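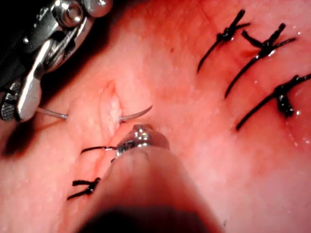
What exactly did the robot learn?

Posted in May by Grornstead Evenings

I said last month that I would write something about the class project once we'd got past the halfway demo, and we are past it, so here goes. Short version: we got a very good number and I don't believe it.

For anyone new, I'm doing the evening robotics course at Grornstead, second year, and my group is one of four working on surgical video. Ours is called Debnath. The idea is that you give the software a short clip of a robot putting in stitches and it tells you which part of the job is going on. Needle going in, needle coming out, thread being pulled through, knot being tied, thread being cut. Later (much later, if you ask me) it is supposed to suggest where the next stitch should go.

We have 3,066 clips. 2,000 of them went into training, and we held back 476 for the test we showed in class. The rest are still waiting for labels, and I'll come to those. On the 476 our program got 461 right. There was clapping. Somebody at the back said "solved, then", and the words "near expert" found their way on to our closing slide without my vote.

My trouble starts with how easy most of those clips are. If the needle is in the jaws and halfway through the tissue, you don't need two terms of evening classes to say "needle going in". My nan could do it. A curved bit of silver is about as helpful a clue as you could ask for, and so is a black thread on pink tissue. I suspect a good part of our score comes from the program noticing that something shiny is or isn't there.

So I asked for the misses. Fifteen clips, all of them from the awkward moments: the thread already slack but the knot not pulled down yet, or one instrument so close to the lens that it's a dark blur with a bit of bright metal on the end. Those are the moments I'd want help with if I were the one at the controls. Getting the easy ones right and the hard ones wrong still adds up to a lovely score if you've collected mostly easy ones.

Then there's the business of the finished knots. Look at the picture at the top again. The needle is going through the ridge next to that pale, frayed patch, and there are three knots over to the upper right and another one down to the left. One of the others in my group reckoned the program was "reading the progress of the wound". I think it may just be counting black blobs. More knots, later in the job, more likely to be tying off. That would work nicely on our clips, which mostly run in the same order, and fall flat the first time a surgeon starts at the other end or fills a gap in the middle.

We can check this, by the way. I've suggested we paint out the finished knots in a batch of test clips and run it again. If the score stays put, I'll eat my words on here -- in bold, if I can find the button. So far the answer has been that we haven't got time before the write-up. We did find time to pick a font for the poster.

I also want to complain about the labels. We made them ourselves, four people who have never stitched anything more serious than a hem. When is a needle "going in"? When the point touches? When it's through to the other side? Two of us disagreed on that for weeks, and both our versions are in the training set. The unlabelled clips are mostly unlabelled for the same reason: we looked at them, argued and moved on. That means the test is missing the very clips we found hardest, and I said so in class, and it went down about as well as you'd expect.

The Rendau group have it worse, mind you. They're trying to judge how tight each stitch is, from pictures only, and I can't see how you get tightness out of a flat picture of a thread lying on wet tissue. They say the tails of the knots give it away. Maybe they do. Some point one way and some sweep off the other, and to me that looks like where they happened to fall when they were cut.

I'm not against any of this. I signed up, I pay the fees, and there are evenings when I watch those little jaws turn a needle over and think it's the best thing I've ever had a hand in, even a small one. But the steadiness in those clips belongs to the person working the instruments. Our program watched. I'd like our report to say that on page one and it currently says it nowhere.

Next session we're meant to pick what goes in the final demo. I'm going to push for showing all fifteen misses first, and the score after. I expect to lose.

Recent posts
Why our gripper at Flodetport kept dropping the cup
Second year at Grornstead: was it worth the fees?
Four people, one labelling guide, no agreement
The line follower that followed my shoe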